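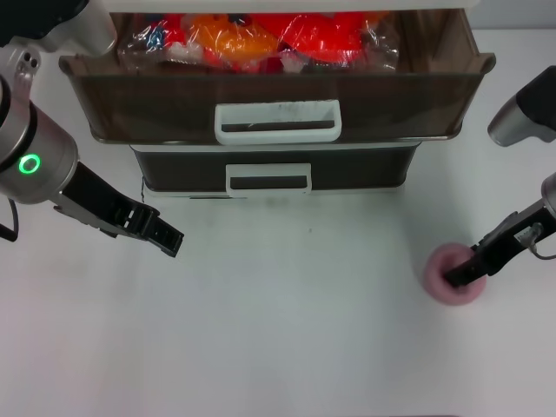 Two-tier drawer unit, upper drawer open, wrapped items inside.

Lustuten Drawer Storage Records

Summary
Lustuten is a collection of records on the everyday use of small household drawer units. It covers opening and closing drawers, putting wrapped goods away and taking them out again. The collection holds 1252 records and is maintained at Utov by Olga Marinho.

Contents
Each record covers one drawer unit on a table. Entries list the drawer used, the kind of goods stored and the state of the drawer at the close of the record. Goods in plastic film are catalogued separately from unwrapped goods — the film catches on drawer edges and changes how tightly a drawer can be filled. Colour is entered by the most common shade only.

Surface notes
Small marks and specks are left as found and are entered under "surface".
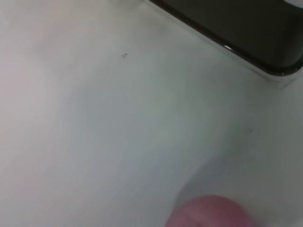
Hefin Nicholas asked whether specks on a tabletop should be entered at all, as they come and go between wipes and say little about storage. The field remains optional for the present release.

Known limits
Units with more than two drawers are under-represented. A further 200 records, held under the working name Lagman, await labelling and are not included.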